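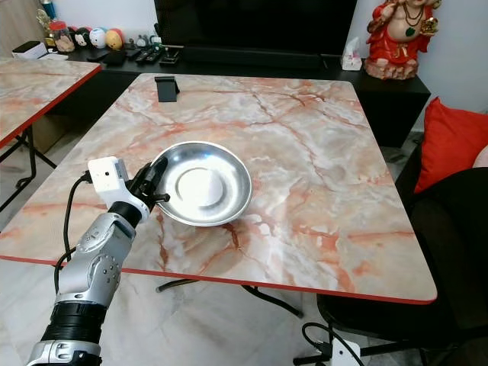
Head camera, arm at the left rim of the steel bowl.

Ticket: rim grasp pose jumps on reflective dishes
Component: Skekside perception, grasp planner
Reported by: Despina Dumitrescu
Assigned to: Lụa Vi
Status: open

Summary
The rim fit is stable on matte dishes. On polished steel the fitted ellipse sometimes locks onto the highlight inside the dish and the planned grasp point moves inward. The planner accepts the pose and raises no warning.

To reproduce
Run the table-setting task with the Dolard profile, depth filter at default. Replay is enough, the arm is not needed. The log has 1,045 fits, of which 429 fail the rim check when it is run offline.

Comment, Lụa Vi, 10:40
Reproduced on replay. The specular mask is built from the head camera only and then reused for the wrist view, where the highlight falls in a different place. Please attach a wrist view with the rim between the fingers. 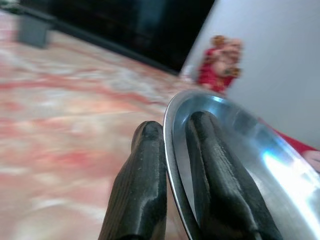 Wrist camera, rim between the fingers, strong reflection inside the dish.

Comment, Despina Dumitrescu, 13:15
Attached. Raising the mask threshold made the spoon and fork drop out of the object list, so I put it back.

Comment, Lụa Vi, 15:05
Branch is up. The mask is now computed per camera, and the fit is rejected if its centre moves more than 2 mm between updates. Replay of the first 500 fits is clean. The rest is still running on Hsieh.
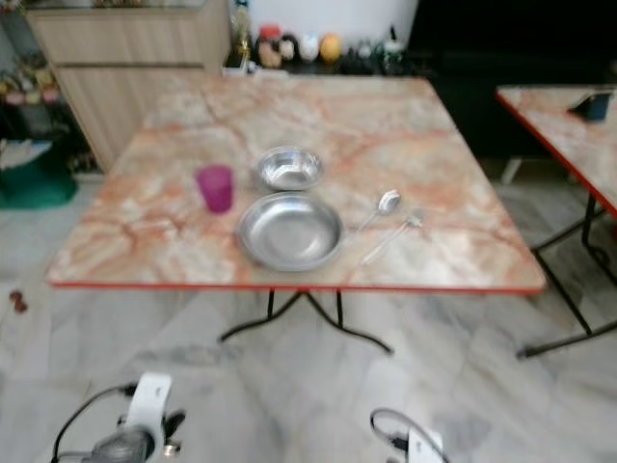 Still to do: the same replay with the Sumidico planner settings, and a proper error code for a rejected fit. At present it comes back as a timeout, so the task layer retries with the same pose. Leave the ticket open until both are merged.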